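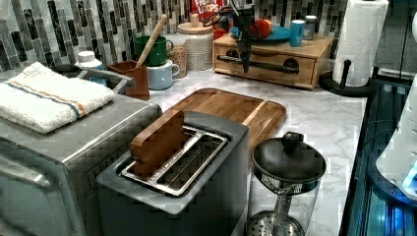 The toaster station, with the wooden bread slice in the left slot.

How I record toaster demos for a learning policy

I get asked about this task more than any other one I've put up, so I finally wrote down how I do it. The job sounds silly: pick up a slice of pretend bread, put it in a slot, take it out again, set it down on the board. I picked it as a first "real" kitchen task because I thought it would be easy. It took me three tries to get a set of examples worth training on, and most of what follows comes from the two that went in the trash.

I'm assuming you already have an arm you can drive by hand (leader arm, VR controller, whatever you like) and something that saves video and joint positions together. I use Zotwood for the saving part, but nothing below depends on it.

Pick your bread

Use wood. I started with real sandwich bread and it was a mess -- crumbs in the wires, slices that bent a little more each time they got squeezed, and by the end of an hour the thing I was picking up didn't look much like the thing I'd started with. A flat wooden block cut to the shape of a slice, with the rounded top, keeps its shape all day. Sand the bottom corners a bit so it doesn't catch on the rim of the slot.

Keep the toaster unplugged the whole time. Wood plus a hot toaster is a bad afternoon, and you don't need the heat for any of this.

Set up the counter

My first set was recorded on a bare counter and the policy was great, right up until I put a mug down. So now I leave the kitchen looking like a kitchen. French press next to the toaster, cutting board behind it, towel on the toaster oven, cereal, jars, mugs, paper towels, cans on top of the drawer box. I shuffle the loose stuff every so often and leave the heavy stuff alone.

The cutting board matters more than you'd guess. I put it down at an angle on purpose and change the angle between batches. When it was always square to the toaster, the policy learned one wrist turn and used it no matter what.

Glass is worth having in there too. My arm's depth readings go strange near the French press, and I'd like the examples to include that. Just give yourself enough room to get the gripper past it!

Decide where an episode starts and stops

Write this down before you record anything. Mine goes like this:

1. Arm parked over the drawer box, gripper pointing down.
2. Start recording, wait one breath, then move.
3. Do the task once.
4. Go back over the drawer box and stop.
5. Stop recording.

That parked spot over the box is easy to find again and it's well clear of the toaster. It doesn't have to be perfect. In fact I let it drift by a few fingers' width so the policy sees more than one starting pose.

I record putting the slice in and taking it out as separate tasks with separate labels. Putting it in starts with the slice on the board. Taking it out starts with the slice standing in a slot, and I write down which slot, left or right. Raíssa Miranda talked me into the slot labels after I'd already done a whole set without them, and going back through the video to add them was the dullest evening of my year.

Drive it slowly, but don't stop

The hard part is the last little bit before the slice goes in. You want to pause and line it up, and if you pause every time, you'll teach the policy to pause too. Mine once hung over the toaster for what felt like forever, because I'd done exactly that in nearly every demo. Now I practice until I can go in with one slow, steady move, and only then do I hit record.

Grab the slice near the rounded top. Grab it low and your fingers hit the toaster before the wood is in.

Keep some mistakes

If I bump the rim and recover, I keep it. If I drop the slice on the counter and can pick it back up without touching it by hand, I keep that too and tag it "recovered". What I throw out is anything where I reached in, anything where the toaster slid, and anything where the recording started late.

My third set came to 530 episodes before cleanup, and I tossed 51 of them. Check as you go, by the way. I watch the first and last seconds of every clip at the end of each batch of 100, while I still remember what went wrong.

Name things so you can find them

Task, slot, batch, person driving. The last one turned out to be handy: Sieglinde Mühlbauer drove a few batches for me and her grasps come in from the other side, and being able to train with and without hers told me a lot. (With was better. She's also faster than me, which I'm fine with.)

Next up for me is two slices, one per slot, which means working right next to wood that's already standing there. I've got a few trial episodes and they're ugly so far. I'll add a section when I have a batch I'd keep.

Last updated 21/05/2021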